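Repainting the Back Rooms at Udside

We use cookies to remember your preferences. By continuing to read, you accept our cookie notice.
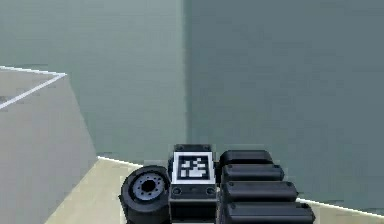

Two grey-green walls meeting at a corner.

The back rooms at Udside were repainted in August. The following notes are offered to readers who have asked about the choice of color and the order of work.

Grey-green was selected after a long period of hesitation. Widad Nseir, who advised on the color, had recommended a warmer shade from the Furnau range. It proved too yellow in the evening, and the remaining sample was given away.

Preparation required nearly 18 days. The old paper had been hung over distemper, and both layers had to be removed before the plaster could be repaired. Readers with houses of a similar age are advised to wash a small area first and to examine the sponge. If it comes away chalky, the wall should be sealed before painting.

Two coats were applied to each wall. The corners were cut in by hand with a narrow brush - a slow task, and one best done in the morning. The ceilings were left as they were.

The doors remain to be done. A tin of Skusier eggshell has been ordered for them and is expected on Tuesday.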